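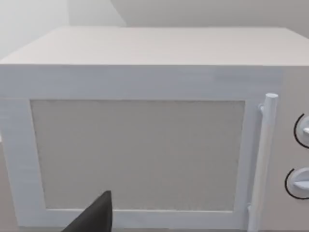
Microondas blanco, vista frontal. La parte de arriba es lo que quiero aprovechar.

Foro Cocinas y Reformas > Pisos pequeños > Poner cosas encima del microondas, sí o no?

tresfogones
junio de 2018
Buenas, a ver si me aclaráis. Cocina enana, de alquiler, sin sitio para nada. El micro es grandote, blanco, todo plano por arriba, y ahí me cabría media despensa. Mi madre dice que ni se me ocurra, mi compañera de piso lleva años con el pan encima del suyo y tan feliz. El manual no aparece. Es un Welura, comprado de segunda mano. Qué hacéis vosotros? Pensaba en una balda por encima pero no sé si me dejan taladrar.

lamparilla_78
Depende de por dónde respire. Mira si tiene rejillas arriba, a los lados o detrás. Si es arriba, nada de tapar. Si es detrás, lo importante es que no esté pegado a la pared. El mío pide un hueco por detrás y otro por arriba, y lo pone en una pegatina en la trasera. Mira ahí antes de buscar el manual.

Marmita
Yo encima tengo el frutero desde siempre. Cero problemas. Bueno, los plátanos maduran antes jaja

goteras
El frutero no pesa nada y deja pasar aire. Otra cosa es meterle encima el hornillo, la tostadora y tres cazuelas, que es lo que acaba pasando. La tostadora encima NO, que eso calienta por debajo y la chapa se pone amarilla. Lo digo por experiencia, fianza perdida en Clelten.

tresfogones
Tostadora no tengo. Serían botes de legumbre, arroz, pasta, y las especias. Pesan, eso sí. Luego miro lo de la pegatina, que hay que mover el trasto.

lamparilla_78
Especias no las pongas ahí. Calor y vapor, se apelmazan todas. El pimentón te dura dos telediarios.

Marmita
Exagerado. Yo cocino todos los días y el pimentón está perfecto.

lamparilla_78
Exagerado no, es que las compras en bote pequeño y las gastas. El que compra a granel lo nota. Luz, calor y humedad, las tres cosas malas, de toda la vida.

rincon_sur
Me meto. El tema no es encima del micro, es por qué está el micro en la encimera. Nosotros lo subimos a una balda con escuadras y ganamos un trozo de encimera que no veas. Balda de 2 cm de grosor, escuadras de las gordas, tacos buenos. Si es tabique hueco, tacos de los que abren por dentro, con los normales se te viene abajo. Y no lo pongas muy alto, sacar un plato de sopa por encima de la cabeza es para quemarse.

tresfogones
Es alquiler!! No puedo agujerear sin permiso. La casera es maja pero rara con las paredes.

rincon_sur
Pues pregúntale, que por preguntar no cobran. Por escrito, eso sí, que luego se olvidan.

goteras
Sin agujeros: estante de esos de patas que se ponen a caballo encima del micro. Apoya en la encimera y el peso no va al aparato. Yo tengo el Brouwer de dos alturas, me costó 22 euros. Tiene patas regulables. Pega: baila un poco si la encimera no está nivelada, le puse fieltro y solucionado. Mide el ancho antes de comprar, el mio llegó justísimo.

Marmita
Ese Brouwer lo tuvo mi hermana y se le oxidaron las soldaduras en nada.

goteras
Lo tendría al lado del fregadero. El mío lleva desde septiembre y ni una mancha.

Marmita
Pues sí, al lado del fregadero, ahí te doy la razón.

pasillo_largo
Alternativa si hay hueco en otra pared: carrito con ruedas. Estrecho, lo metes entre nevera y pared. Yo ahí tengo toda la legumbre. El frente del mueble alto de Radbridge también está muy bien pero vale 449 y para un alquiler ni loco.

rincon_sur
449 por un mueble auxiliar?? Con eso te haces media cocina.

pasillo_largo
Lleva cajones extraibles y cierre suave. Pero sí, caro. No he dicho que lo compre.

lamparilla_78
El carrito bien, pero mide el hueco por abajo y por arriba, que el rodapié come sitio. A mí me sobraba arriba y no entraba abajo. Devuelto.

tresfogones
Vale, actualizo. Movido el micro (cómo pesa, y la de pelusa que había). Hay pegatina pero medio borrada, se lee algo de dejar libre por detrás y poco más. Medido el ancho disponible en la encimera: unos 90 cm hasta la esquina. Creo que voy a por el estante de patas. Las especias al cajón, que me habéis metido miedo con el pimentón.

goteras
Con eso te sobra. Lo pesado en la balda de abajo y arriba lo ligero. Y deja hueco para meter la mano y limpiar, que se junta una grasilla...

Marmita
Yo sigo diciendo que el frutero encima y a correr. Pero oye, cada uno en su casa.

lamparilla_78
Si no se lee la pegatina escribe a Welura con el modelo, a mí con el horno me mandaron el manual en pdf. Tardaron pero llegó.

tresfogones
No sabía que se podía. Les escribo esta noche. Gracias a todos, cuando lo monte cuento qué tal, y si baila ya compro fieltro.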